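Nadiia Kostiuk
January 17, 2019

Posting this as a thread. Our arm drove its tool into the board last week and I've had enough people ask what happened that I'd like it written down in one place.

Setup first. We run a pushing task. The arm has one straight rod on the end, no fingers, and it slides small blocks across a wooden board into groups. The board sits on a perforated metal table. The software on top is Skedileck. The tool mount came from Astberg.

The fault: on run 1,802 the arm was supposed to come down to working height and start a push. It went past working height and kept going until the rod hit the wood. The force limit tripped and the arm stopped with the tip pressed into the board.

Nobody was hurt. I was at the desk, Yatsenko was at the door. No hands over the board, which is the rule while the arm is powered. I'm glad we have the rule.

Damage: a dent 4 mm across in the old board and a scuffed tip on the old rod. The blocks were fine. We print those anyway.

My first guess was bad calibration, so I lost most of a morning redoing it. The numbers matched the ones we took in May. It wasn't calibration.

Second guess was the wrist encoder. Logs were clean. The arm went exactly where it was told to go. It had been told the wrong height.
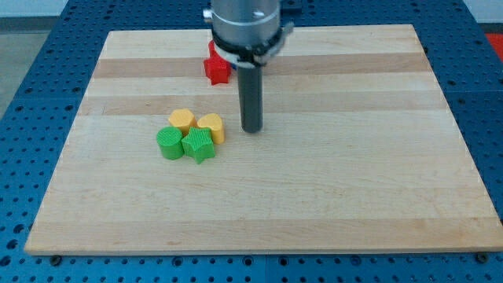 Working height is set from the tool length, and the tool length lives in a config file. The rod we had on that day was 14 mm longer than the one in the file. Kurska had swapped it the evening before and updated the file on her laptop. The robot's computer still had the old copy.

I want to be fair to Kurska here. She did the swap right and wrote it in the log. The sync step was only in my head. I never put it on the checklist, so she had no way to know about it.

Why didn't it crash on the very first move? The start pose is high, and the slow check we do at the start of a session only went down to a hover. A hover with a rod that's too long still looks like a hover. You'd have to put a ruler next to it.

The part that bothers me more is the force limit. It was set to 180 N. That's a leftover from an old job where we pressed parts together. For nudging small plastic shapes across wood it makes no sense at all. It should have tripped far earlier than it did.

What we changed:

The tool length is now measured at the start of each session. The arm comes down slowly onto a fixed spot, touches, and compares the reading with the file. If they don't agree, Skedileck won't start.

The force limit is lower and it's set per task. If a task has no limit written down, it doesn't run. This broke two of our older scripts right away. I fixed one and deleted the other.

There's a software floor just above the board surface. The tip can't be commanded below it in any mode, including manual jog. Yatsenko complained about the jog part. It's staying.

One config file, on the robot's computer only. No more laptop copies.

We also checked the clamp collar, because a hit like that can shift the tool. It hadn't moved as far as we could measure. I had it taken off and refitted anyway and the screws torqued again.

New board is bolted down where the old one was. The old one is leaning against my desk, dent facing out.

Someone asked if the e-stop worked. It wasn't pressed. The arm had already stopped by the time either of us got to the button. We tested it afterward and it cut power as it should.

Still open: the log shows commanded height and measured height, and neither of those tells you where the tip is if the tool length is wrong. I'd like an independent reading. A cheap distance sensor looking across the board might do it. If you've tried one on a setup this size, reply with the part number and how it handled shiny tools.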